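Brostmont「Zosine」分割式レーキホー レビュー:背負って歩けるトレイル整備道具、かなり好きです

2025年4月27日
カテゴリ:道具/トレイル整備

先に書いておくと、気に入っています。買ってからひと冬とちょっと使って、今では山に入るときにこれを持っていかないと落ち着かないくらいです。なので以下は甘めの文章になると思いますが、気になったところもちゃんと書きます。

Brostmontの「Zosine」は、片側が鍬、もう片側が熊手になったヘッドを、三本つなぎの柄に取り付けて使う道具です。山火事の防火帯づくりなどで使われるマクラウドという道具がありますが、あれをぐっと小さく軽くして、ザックに入るようにしたものと思ってもらえれば近いです。登山道やトレイルの路面をならす、落ち葉をかき出す、水切りの溝をさらう、路肩にたまった土を谷側に落とす。そういう地味な作業が全部一本でできます。

私が通っているのはCheethamの尾根に上がる古いトレイルで、歩く人も自転車の人もいて、管理者の許可をもらった区間の排水の手入れを少しずつさせてもらっています。駐車場から作業場所まではけっこう歩きます。これまでは普通の一本柄の道具を肩に担いで上がっていたのですが、これが本当につらかった! 重さもそうですが、長いものを担いで樹林帯を歩くと、枝には引っかかるし、すれ違いのたびに立ち止まって道具を立てないといけない。下りでは片手がふさがるのでストックも使えません。作業を始める前に半分くらい疲れているという有様でした。

それがZosineだと、全部ばらして背中に入ります。もうこの一点だけで買ってよかったと思っています。

サイズと重さ

手元で測った数字を書いておきます。

組み立てたときの全長:163cm
柄の一本あたりの長さ:53cm
ヘッドの刃の幅:267mm
ヘッド単体の重さ:510g

柄は三本とも同じ長さで、つなぐとその分の差し込みが重なり、ヘッドを付けた状態で上の全長になります。身長が低めの私には、いちばん長い状態だと正直ちょっと持て余すこともあって、急斜面では柄を二本にして使っています。この「短くもできる」というのが、買う前はまったく気にしていなかったのに、使いはじめたらものすごくありがたかった。山側の法面に向かって作業するとき、柄の尻が後ろの木に当たらないんです。狭いトラバース道で作業したことのある人なら、きっとわかってもらえるはず。

ヘッドは金属板を曲げて作った一体もので、溶接の箇所がありません。熊手側の歯は先がやや丸めてあります。最初に触ったときは、これで固い土に入るのかなと思いましたが、根っこに引っかかりすぎないのでかえって具合がいいです。鍬側の刃は出荷時には刃が付いているというほどではなく、私は届いた日に平ヤスリで軽く当てました。このひと手間で食いつきがぜんぜん違います。

組み立て

柄のつなぎ目は差し込んでからひねる方式で、カチッと音がするところまで回します。工具はいりません。ヘッドだけは別で、柄の先端の溝に差してから、リング状のナットで締めます。手で締めるだけでも作業中に緩んだことはないですが、私は休憩のたびに一度触って確かめる癖をつけています。

手袋をしたままでも組めます。薄手の革手袋なら余裕、冬の厚い手袋だとナットがちょっと回しにくいくらい。凍りそうに寒い朝でもつなぎ目が渋くなることはありませんでした。

気をつけたいのは砂です。つなぎ目に砂が噛むと、ひねるときにジャリジャリいって、そのまま無理に回すと抜けなくなります。一度やりました。乾いた砂地の区間で、柄を地面に置いたまま昼を食べて、そのまま組んだのがいけなかった。帰りの登山口まで抜けず、結局つないだまま車に斜めに積んで帰りました。家で水をかけながら少しずつ回したら抜けたのでほっとしましたが、それからは差し込み部分に付属のゴムキャップを必ずかぶせています。キャップは小さくてなくしそうなので、予備を一緒に付けてくれたらうれしいのになあ。

実際の作業でどうか

水切りの溝さらい。これは文句なしに得意です。丸太の上側にたまった泥と落ち葉を、まず熊手側でざっとかき出して、ひっくり返して鍬側で底を削る。ヘッドの幅がちょうど一般的な溝に収まるので、左右に振らずにまっすぐ引けば終わります。水の出口を谷側に向かって広げてやるときも、角の部分を使うと細かいところまで形を作れて、ついつい凝ってしまいます。雨のあとに見に行って、水がちゃんと溝を通って抜けているのを見るのは、何度やってもいい気分です。

落ち葉かき。これも良いです。庭用の熊手のように一度に大量に集めることはできませんが、登山道の上ならこの幅で十分。湿って重くなった落ち葉の層の下に歯を差し込んで、めくるように引くと、おもしろいようにはがれます。ただ、Cheethamの下のほうの松林では、松葉が歯の根元に詰まりやすいです。靴の裏でこそげば落ちますが、少し面倒。

路面ならし。轍ができかけたところや、雨で細く掘れたところを埋め戻すときに使います。ヘッドを垂直に立てて、底面でトントンと叩いて締めることもできます。大きなマクラウドのような重さがないぶん、締め固めの力は弱いです。これはもう物理の問題なので仕方がない。私は叩く回数を増やして、最後に自分の足で踏んで仕上げています。しっかり締めたい場所には、やはり重いタンパーを持ち上げるべきだと思います。

路肩の土落とし。トレイルの谷側には、踏まれて押し出された土が土手のようにたまってきます。これを放っておくと水が道の上を流れ続けてしまい、どんどん掘れていく。この土手を崩して、路面に谷側へのゆるい傾きを取り戻してやるのが、地味だけどいちばん効く作業だと私は思っています。Zosineは軽いので振り下ろして崩すというより、角を引っかけて手前に引く使い方になります。表面の草の根が張っているところは最初に小さな鋸か根切りを入れておくと楽です。

向かない作業もはっきりしています。石起こしはだめです。てこにして石をこじると柄のつなぎ目に力が集中するのがわかるので、怖くてできません。説明書にもこじる作業には使わないでくださいとあります。太い根を断つのも無理。そういう日は素直に鶴嘴か鋤を担いでいきましょう。私も、石の多い上部の区間に手を入れる日は、相変わらず重い道具を担いで汗だくになっています。

柄のこと

柄はアルミで、表面にざらっとした加工がしてあります。木の柄が好きな方は多いと思います。私もそうでした。木の柄の、使い込んで手に馴染んでくるあの感じはやっぱり特別で、アルミにはありません。叩いたときの響きも、木のほうがずっとやさしい。長く叩く作業をした翌日は、手首に少し残る感じがします。

それでも、濡れても重くならないし、ささくれないし、物置に立てかけっぱなしでも反らない。それに雨の日でも滑りにくいんです。このざらざら加工がとてもよくできていて、泥のついた手袋で握ってもずるっといきません。握る位置を変えながら使う道具なので、全体に加工が入っているのがうれしいところ。

冷たさについては、冬場は覚悟がいります。素手では触りたくない。私はいちばんよく握るあたりに、自転車用のバーテープを巻いてみました。これが大当たりで、冷たさも響きもだいぶ和らぎます。差し込み部にかからないように巻くのがコツといえばコツでしょうか。少し太くなって、手の小さい人には握りにくくなるかもしれません。
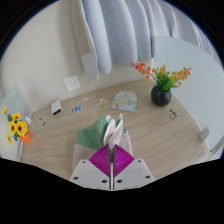
テーブルの上の布。ベージュとセージグリーン。

手入れと保管

帰ってきたらまず、ばらして水洗いします。ヘッドの泥は乾く前に落とすのが楽で、私は沢沿いの区間でも沢では洗わず、家まで泥のまま持ち帰って庭のホースで流しています。外来の草の種を別の場所に運びたくないので、歯の間と靴の裏は特に念入りに。

水気を取ったら、ヘッドに薄く油を塗ります。植物性の油で十分です。塗装は最初の数回の作業で刃先からどんどんはがれていきますが、これはどの道具でも同じですよね。はがれたところが赤くなっていても、次の作業で土にこすれてぴかぴかに戻ります。私はあまり神経質にならないことにしました。

刃の研ぎは、作業に何度か行ったら平ヤスリで一方向に当てる程度。板が薄めなので、あまり削りすぎると先々寿命が縮みそうで、切れ味を追いかけすぎないようにしています。石に当ててできた小さな欠けは、最初は悲しくて全部消していたのですが、今はもうそのままです。

つなぎ目には油を塗らないほうがいいです。説明書にもそう書いてあるのに、私は最初、親切のつもりで塗ってしまい、土埃を吸ってかえって渋くなりました。乾いた布で拭いて、キャップをして、おしまい。

保管は付属の袋に入れて玄関の棚に。長物を置く場所に困っている集合住宅の方には、ここも大きな魅力だと思います。前の道具はベランダの隅を占領していましたから。

ザックへの積み方

柄は三十リットルくらいのザックならほぼ中に収まります。私のザックだと頭が少し出るので、雨蓋で押さえています。外側のサイドポケットに差してコンプレッションベルトで留めるのもいいですが、下りで木に当たることがあるので、私は中派です。

問題はヘッドのほう。付属の歯カバーは厚手の樹脂で、熊手側をすっぽり覆ってくれますが、鍬側はむき出しです。幅もあるので、ザックの中で横向きにすると背中に当たります。いろいろ試した結果、背面パッドと反対側、いちばん外寄りに縦にして入れるのが落ち着きました。鍬側の刃には、古い自転車チューブを切り開いたものをかぶせて面ファスナーで留めています。見た目はいまいちですが、雨具に穴を開けるよりはずっといい。

最近は、Plillisbridgeの登山口にある道具店で鍬側用の革カバーを見つけて、ちょっと心が揺れています。純正ではないので合うかどうかは現物合わせになりそうです。次に寄るときにヘッドを持ち込んで試させてもらうつもりで、ぴったりだったらこのページに追記しますね。

背負った感じは、もう普通のハイキングと変わりません。両手が空いて、ストックが使えて、水も弁当も余裕で入る。おかげで、「今日は整備の日」と構えなくても、散歩のついでに一か所だけ溝をさらって帰る、ということができるようになりました。詰まりかけたところにすぐ手を入れられるので、大きく崩れてから慌てることが減った気がします。私の作業のしかた自体が、この道具でかなり変わりました。

気になったところ

ほめてばかりなので、まとめて不満も書いておきます。

まず、リングナットの色。黒いんです。落ち葉の上に落とすと本当に見つからない。一度、這いつくばって探しました。オレンジでも黄色でもいいので目立つ色にしてほしいです。私は自分で蛍光色のテープを巻きました。

次に、袋。口を絞るだけの単純な袋で、生地が薄く、鍬側の角で早々に穴が開きました。底に当て布をして縫い直して使っています。本体がこんなによくできているのに、袋だけ急に手を抜いた感じで惜しい。

それから、ヘッドと柄の角度が固定であること。私の背丈だと、柄を三本にして立って使うとヘッドがやや寝すぎて、熊手の歯が浅く入ります。腰を少し落とせばいいのですが、長い時間になると腰にきます。背の高い人に使ってもらったらちょうどいいと言っていたので、そのあたりの体格に合わせて設計されているのかもしれません。角度が二段階くらいで選べたら最高なんですが、可動部が増えると今度は壊れやすくなりそうで、難しいところですね。

最後に、交換部品の入手。柄は一本単位で買えるのに、つなぎ目の金具だけは買えません。ここがいちばん先に傷みそうな場所なので、ぜひ単品で出してほしい。Brostmontには問い合わせのページから要望を送りました。返事はまだですが、気長に待ちます。

一本柄の道具と比べて

よく聞かれるので書いておきます。登山口からすぐの場所で、一日中しっかり作業するなら、普通の一本柄のほうがいいです。重さがあるぶん刃が自分で土に入ってくれるし、こじっても怖くないし、値段も安い。大人数で作業する日に備えて並べておく道具としても、頑丈で単純なもののほうが気楽だと思います。

Zosineが輝くのは、歩く距離が長いとき、ひとりか二人のとき、それから巡視のついでに手を入れたいときです。軽い道具は力が足りないと思われがちですが、奥のほうの溝まで元気なまま着けるというのは大きいです。私の場合、以前は上のほうの区間まで行く頃には日が傾いていて、形だけさらって引き返すことがよくありました。今は先に奥まで上がってしまって、下りながら順に手を入れています。下りながらだと水の流れる向きがよく見えるので、これは道具に関係なくおすすめのやり方です。

初めて整備の道具を買う人にはどうか。うーん、悩みますが、私ならまず誰かの道具を借りて一日やってみることをすすめます。そのうえで、もっと奥までやりたい!と思ってしまったら、そのときはぜひ候補に入れてみてください。それと、言うまでもないことですが、道に手を入れるときは必ず管理者に話を通してから。よかれと思って掘った溝が、下の斜面を崩してしまうこともあります。

これから

6月に入って雨が続くようになると、溝が働いているかどうかが一目でわかる季節になります。レインウェアを着て、傘まで差して、水の流れを見ながら歩くのが私は大好きで、そこで見つけた詰まりをその場でさらえると思うと今から楽しみです。濡れた土を一日中さわったときに、つなぎ目の渋さがどう変わるかも見ておきたいところ。バーテープも、たっぷり水を吸ったあとでどうなるか。

同じ道具を使っている方がいたら、鍬側の刃のカバーをどうしているか、コメント欄で教えてもらえるとうれしいです。松葉の詰まりにくい使い方も募集中です。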